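Sunday, May 12, 2024

Petum hand-held gripper kit, trial unit pair from Statgate. Day 8 of the loan.

Charged both units overnight and reseated the marker cubes. Tracking held for 22 takes, then the left unit lost sync and needed a restart — same fault as Friday. Logged it with Statgate, no reply yet.

Finger pads are the best part of the kit. Card stock stays put with a light squeeze. Trigger is stiff and my hand was sore by take nine.

Kettani quote came in lower but has no spare pads included. To do: ask for pad prices, rerun the sync test with Umosix firmware 77.
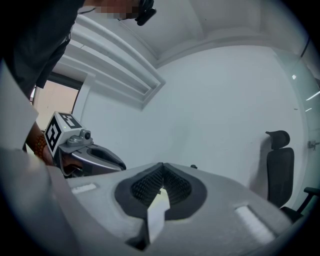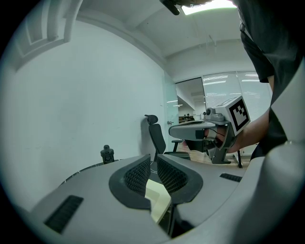 Both views: ridged or mesh-faced black pads in a V, pale piece held between them, second gripper with cube behind.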